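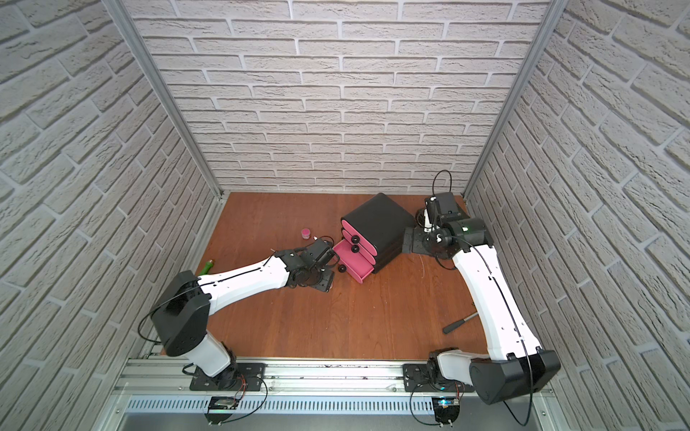
The woman who runs the mending counter at Skolthorpe has been repairing other people's clothes for 13 years, and she still gets asked whether it is worth it. "People put the coat on the counter and apologize for it," she says. "They tell me what they paid. I don't need to know what they paid. I need to know if they're going to wear it." She learned hand sewing from an aunt, did alterations for a dry cleaner, and then took over the counter when the previous owner moved away. She is particular about storage and has no patience for fancy sewing boxes. A small unit like the black one with three pink drawers is all she thinks a beginner should buy: thread in one, needles and pins in another, and the bottom one for buttons. "Then you stop. If it doesn't fit in there, you don't need it yet."

The counter is open four days a week and closes at 3 on Thursday so she can get through the backlog. Most of what comes in is ordinary. Pants that have worn through at the inner thigh, jacket linings that have let go under the arm, zippers, hems. Last year she took in 574 pieces, which she knows only because she writes a ticket for each one and the ticket books are numbered.

Zippers are the job she gets asked about the most and likes the least. "A good half of them don't need replacing. The slider is worn, that's all. You take the old slider off, put a new one on, and it closes. But people have already decided the whole zipper is dead." She charges less for the slider and says it takes her longer to explain than to do.

She did not always work this way. At the dry cleaner she was told to replace everything because it was faster to price. She remembers a wool coat from Zoëga, the old department store, that came in with one missing button. The rule was to swap the full set. "I had a button at home that would have matched. I wasn't allowed to use it. That bothered me for years."

On darning she is more relaxed than I expected. She does not care whether a repair shows, and she leaves that up to the customer. Some want the patch in a bright color, some want it invisible, and some of the ones who want it invisible can't have it. Fine knits are hard to hide a hole in. "I tell them before I start. I'd sooner lose the job than have them pick it up and be disappointed."

I asked what she would turn down. Leather, mostly, and anything that has been glued. Fabric glue goes stiff and a needle won't pass through it cleanly. She also sends wedding dresses to a shop in Risulthorpe that has the room to hang them. "I have one rack. A dress like that needs its own."

Starting in March she will teach a short evening class. There will be no machines. The first session is buttons, the second is hems, and she hasn't settled on the third. She has asked people to bring something of their own that needs fixing instead of practice cloth. "Practice cloth goes in the trash. If it's your own shirt you pay attention."

For thread she uses all-purpose polyester on nearly everything, and keeps cotton for old linens. She buys needles in packs of 100 and throws them out when they start to drag. Her other advice was to fix things while the hole is small, and to wash them before bringing them in.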